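Grarnport Automation Forum
Board: Visits and Open Days
Topic: Varker open day, Sunday – report and comments

s_jayawardena (moderator)
Members who attended the open day at the Varker demonstration hall are invited to record their observations in this topic. Registered attendance was 581. Please keep comments to the demonstrations and the conduct of the visit. Questions on pricing should be sent to Varker directly. 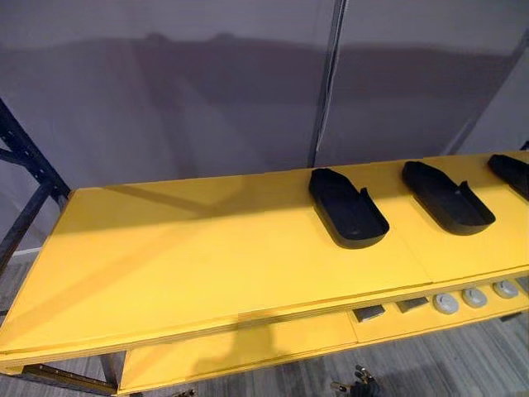 I attended the tray handling session at station 14. The presenter, Ms. Akua Opoku, explained that the station is used to teach pick and place work to new operators before they are assigned to a production line. Her talk was clear and kept to its schedule. The printed handout did not match the talk in two places, and I have written to Varker on that point.

t.akbari
Thank you for opening the topic. I was in the morning group. The black trays on the yellow table were a sensible choice for a teaching station, as the contrast is strong and visitors could follow the work from the back row. I would have welcomed more time for questions. Our group was moved along after one.

Breathnach_F
I must disagree with the previous member in part. Strong contrast makes a demonstration easy to watch, but it also makes the task easy for the vision system. Our parts at Costello are gray and arrive on a gray belt. I asked whether the same cell had been tested under those conditions and was told that the matter would be taken up after the visit. I have not yet received a reply.

o.agbenyega
With respect to Ms. Breathnach, the program described the session as an introduction. Visitors with a specific application were directed to the Kotau session in hall 3, where mixed parts were shown. I attended both and found the second more demanding and less well explained.

Breathnach_F
The program I received at the door did not mention hall 3. If there was a later version, it should have been announced.

s_jayawardena (moderator)
Two versions of the program were in circulation. Varker has confirmed this to me and will send the Kotau slides to registered visitors on request.

t.akbari
Was a cycle count given for the tray station? I noted 2,363 but did not hear whether this referred to the day or to the week.

o.agbenyega
The week, as I understood it. Ms. Opoku gave the figure in reply to a question on wear – she did not present it as a performance claim.

Breathnach_F
A count of cycles without a count of failed picks is of limited use to a buyer. I would ask that both be requested before the next visit in June.

s_jayawardena (moderator)
The request has been noted and will be included in my letter. Members who wish to add a question should post it in this topic by noon on Sunday.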